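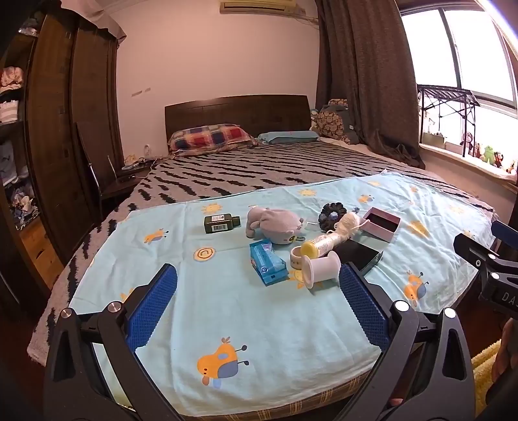
## 3. Patients and Methods

We set out to learn how people with long-standing hand eczema get on with their emollients at home, away from the clinic, where most of the real work of looking after the skin is done. The study was run from the outpatient dermatology rooms at Drammont, and we are grateful to the nursing staff there, who found us a quiet corner on even the busiest of mornings and kept us supplied with questionnaires (and, more than once, with tea).

Records of 345 adults seen for hand eczema up to the end of December were read through by the first author. From these we invited people who had had symptoms for at least 2 years and who did not have psoriasis, scabies or a fungal infection of the hands. Forty agreed to take part, and they were split into two groups: 20 were given a greasy ointment and 20 a lighter cream, both to be used after every hand wash and again at bedtime. We had hoped to keep the patients from knowing which product they had received -- but anyone who has handled the two will understand why we gave up on that idea quite early.

Each patient kept a paper diary, a page for each day, noting itch, cracking, sleep and how often the product was used. Missed days were left blank, and we asked patients please not to fill them in from memory. Severity was scored at the first and last visits by Wajid Khokhar, who did not know the group of any patient and who saw everyone in the same room under the same lamp.

Figure 1 shows two black hand-held grippers near a bed, one of them with blue textured pads on its jaws, and a fluffy yellow blanket.

Patients who needed a steroid cream during the study were allowed to use one, and wrote down the days on which they did so. We thought it unkind, and not much like ordinary life, to ask them to go without. Their diaries were kept in the main analysis and then left out in a second one, which is reported in Section 4.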